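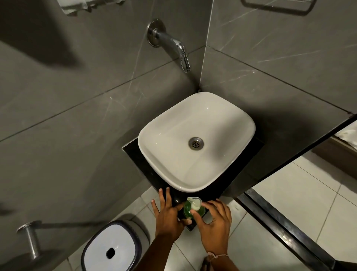
The Plamik is the vessel sink I recommend more than any other in the shop, mostly to people with a small bathroom and a corner they don't know what to do with. It's a white rectangular basin, but the corners are softly rounded, so it doesn't look like a baking dish (I have seen sinks that do!). It sits on top of a black slab that sticks out a little past the basin all the way around, and you'd be surprised how much use you get from that strip. A green soap bottle with a pump fits right at the front, where your hands are going anyway, and it doesn't have to balance on the rim.

I'm Geeta Awasthi and I've been selling bathroom things at Condton long enough to have strong feelings about soap dishes. I put this same basin in my own downstairs bathroom in May, so what you're reading is part sales page and part me going on about my sink.

What you get

The set is the basin, the black slab, the round drain with its perforated strainer, and the wall brackets. Price is $252 for all of it. The basin by itself is also in the shop, if you already have a counter you like. The faucet is not included and neither is the soap, and yes, people ask about the soap.

The basin

Glossy white ceramic, inside and out. The floor slopes down to the drain from every side, and in mine the toothpaste goes where it should with a quick rinse. The rim is thick, which I like a lot. Thin-rimmed basins look elegant in the showroom but I chipped one once with a perfume bottle and I've never really forgiven it. The basin is 18 inches on its long side. Measure your corner before you order, then measure it again with the bathroom door open.

It shows water spots less than I expected. The slab shows them more. I keep a cloth on the rail and give it a wipe when I think of it, and if you're the kind of person who can't walk past a drip on a black surface, you should know that going in.

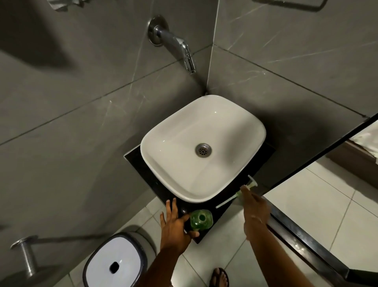

The Plamik basin on its black slab in a tiled corner, with a chrome wall faucet.

Choosing a faucet

You'll want a wall faucet with a decent reach. The spout has to come out over the basin and drop the water somewhere near the middle - too short and you'll be washing your knuckles against the back of the bowl. I like the kind with a small lever on the spout itself. You can nudge it with the back of your wrist when your hands are soapy, and there are no separate handles on the tile to clean behind.

A chrome one will match the drain we send. The Clulbridge wall spout is the one most of my customers end up with, and I'm happy to check the reach for you if you send me a sketch of your wall with the measurements written on it. A bad sketch is fine. I've worked from the back of a receipt.

Tiles and colors

White and black go with almost anything, but gray tile with pale veining is my favorite behind it. The veins soften the whole thing up, and the black slab gives your eye somewhere to stop. Big tiles mean less grout to scrub near the splash zone too. If your walls are plain white, I'd add some color with the towels or the soap bottle and leave it at that.

Fitting it

The slab goes up first and it needs solid fixing into the wall. Please don't hang it on plasterboard and hope. Get a plumber for the drain unless you've done one before. Once the slab was up and the pipes were in place, setting my basin down and sealing it took 20 minutes, and then I had to leave it alone overnight, which was the hard part!

If it's going near a toilet, sit down and check your elbow room before anyone drills. Same with the paper holder and the towel rail. Hold them up against the wall and pretend to use everything. You'll feel silly for a minute, but it's much nicer than moving a rail after the tile has been drilled.

Cleaning

Dish soap and a soft sponge for the basin. Skip the gritty powders, they dull the shine. The strainer needs an old toothbrush every so often, going around the little holes. For the slab I use a damp cloth and then a dry one. Lift the soap bottle when you wipe - pump bottles dribble, and the ring underneath gets sticky if you leave it for weeks (ask me how I know).

Delivery and returns

We pack the basin and the slab in separate boxes, and they sometimes turn up on different days. Open both as soon as you get them and look along the rim. You have 90 days to send the set back as long as it hasn't been fitted, and if something arrives cracked I'll send a new one without making you fill in a long form.

If you'd like to see one before you buy, there's a Plamik on display at our Rweyemamu showroom, at the back, past the shower screens. Run your hand around the rim while you're there.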